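Case for the unfixed desk

The usual advice on shared desks is to standardize them: one height, one surface, one cable port, one booking rule. Wornedthorpe adopted that approach in September and published a 30-page standard to go with it. I have read it twice and think it solves the wrong problem.

The standard treats a desk as a unit of capacity. Occupancy is logged every 23 minutes, and a desk that shows no user for 3 readings in a row is released. This works for people who do all their work on a screen. It fails for anyone who leaves materials out between steps: a bookbinder, a bench technician, a planner with paper maps. Their absence is part of the task.

Gendomano, the booking software used there, can hold a desk for up to 999 minutes, but the standard disables the setting. The stated grounds are fairness. No figures are given to show that long holds were being abused.

Åberg took the other route. Desks there are assigned by the week, surfaces are left plain, and storage is whatever the user brings. Measured occupancy is lower. Finished work is not measured in either town, and that is the number I would want before calling one system efficient.

My proposal is modest. Restore the long hold, cap it at one desk per person, and review it after a year of use. 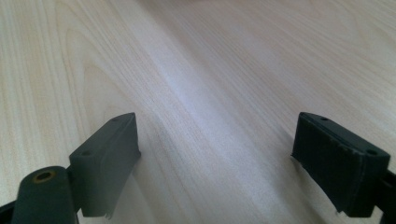
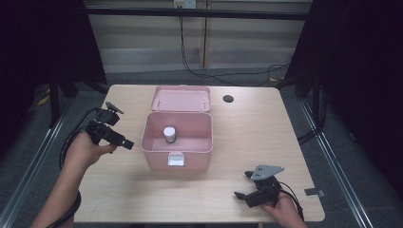 The author is a facilities planner in Flalberg and writes on shared workspaces.
Posted 15th January

Replies to this piece can be sent to the opinion desk. Letters may be edited for length.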